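Grasp planner picks the wrong pre-shape near tall bottles
Skarnberg stack forum > Manipulation > Perception and planning

illance_dev
We are on the September planner branch. With Illance doing segmentation, the hand opens to the wide pre-shape even when the target is a small packet. Planning takes 110 ms, so it is not a timeout falling back to the default. Has anyone else got this?

torque_ripple
Check the depth first. Clear bottles punch holes in the cloud and the bounding box grows to fill them. We logged 3,566 grasp attempts and the bad pre-shapes clustered on transparent items.

illance_dev
Packets are opaque. Same result.

mkfifo
Then it isn't depth. The Nguyen scorer ranks pre-shapes by clearance and ignores object width below a threshold. Set min_width to zero and try again.

torque_ripple
I disagree. If the packet is next to a bottle, the segment bleeds across and the width is wrong before the scorer sees it. Dump the masks.

illance_dev
Dumped 233 masks. More than 90 of them include part of a neighbouring object. So you are both partly right — min_width at zero fixes the rest.

mkfifo
I would still not ship with it at zero. You will get finger collisions on anything thin. Put the clearance term after the mask check instead.

torque_ripple
Or erode the mask by two pixels and leave the scorer alone. It's one line.

mkfifo
One line that breaks on caps and thin labels.

bitov_arm
We run the head view and the fixed view through separate masks and reject the target if the widths disagree. Costs a second inference pass, but the planner never gets a merged object. Views from our cell, head camera first, then the fixed one:

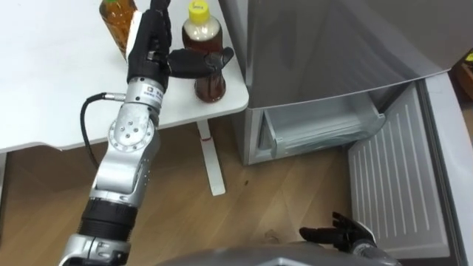
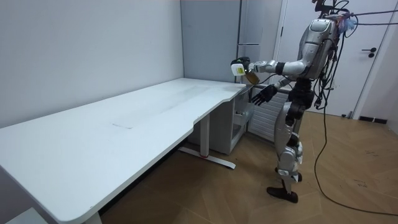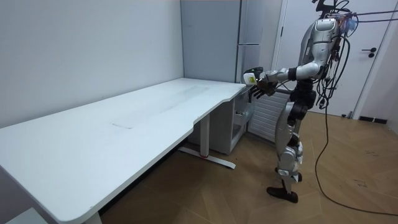

bitov_arm
Controls engineer, Bitov

In the head view the second bottle is partly behind the fingers, so a mask from that camera alone can't be trusted for width. The fixed view has the packet at the hand with the yellow label showing, and we take the width from there. Threshold is in the config, not the code.

illance_dev
What do you do when the views never agree?

bitov_arm
Move the arm back and segment again. After two tries it skips the item.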